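**Uvik** is a kitchen automation system used for plating and tray assembly in staff canteens. It was developed by Firuteck and first installed at the Koyama canteen, which serves 526 meals per shift. Each station has two arms working over one counter and is planned in simulation before any change to the layout.

Before Uvik, tray assembly at Koyama was done by hand in 40-minute turns. The line now has three stations -- two for hot plates, one for fruit and sides.
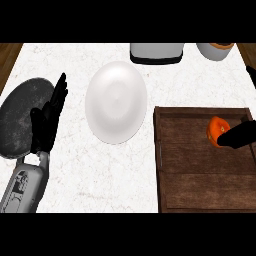 Kitchen staff were moved to prep, restocking and fault clearing. Job grades were rewritten in July, and station operators received a higher pay step. Repeated reaching declined, but workers reported more standing time and less say over the pace of the line. Breaks are now tied to restocking cycles.

A later version, Darkinik, lets the operator set the pace from the counter. It uses the same arms and the same tray format.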